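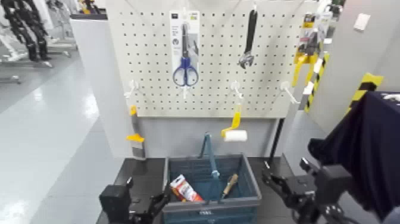

## 4. Condition of the masonry and repair trials

The former Mendes warehouse was surveyed from a scaffold on the street side and from a lift in the rear yard. The walls are load-bearing brick with sandstone sills, lintels and string courses. Repointing had been done at least twice before our survey, the second time with a hard cement mortar that does not match the original lime. Damage to the brick faces follows the areas of cement repointing closely. Where the lime joints survive, mainly under the eaves, the brick is sound.

Of the sandstone sills on the street side, 51 were sounded with a light mallet and examined by eye. Scaling was found on 21 of these. The worst cases are on the lower floors, where splash and road salt reach the stone. The string course between the first and second floors has lost its drip edge over most of its length, and water now runs down the wall below it.

### 4.1 Mortar trials

Trial panels were laid out on the rear wall, in an area not seen from the street. Two mortars were compared: a lime putty mix prepared on site and a bagged hydraulic lime sold as Biteo. Joints were raked out by hand to sound material. Power grinders were not used, as earlier grinding at the Distau mill had widened the joints and cut into the brick edges. Panels were misted and covered with burlap after pointing – the covers were left in place through the first week.

Both mortars cured without visible shrinkage cracks. The putty mix was closer in color to the original, but it was slower to take a set in the cool weather of December. The bagged lime was easier to batch evenly and was preferred by the masons for the upper floors.

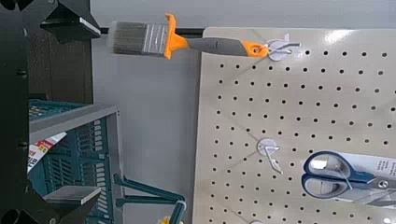 **Figure 2.** Teal slotted crate with a light gray rim, next to a gripper.

### 4.2 Stone repair

Sills with shallow scaling were dressed back to a firm surface and left without a coating. Deeper losses were pieced in with new stone from the Zostusmont quarry, set in lime and held with stainless steel dowels. The new stone is slightly paler than the old. No attempt was made to tint it, and the difference is expected to lessen with weathering.

The string course needs a different approach. Piecing in a full drip edge would remove a good deal of original stone, so a lead flashing turned into the joint above was tested on one bay. Water poured on the flashing fell clear of the wall. The detail changes the shadow line a little when seen from the sidewalk, and we return to this point in Section 5.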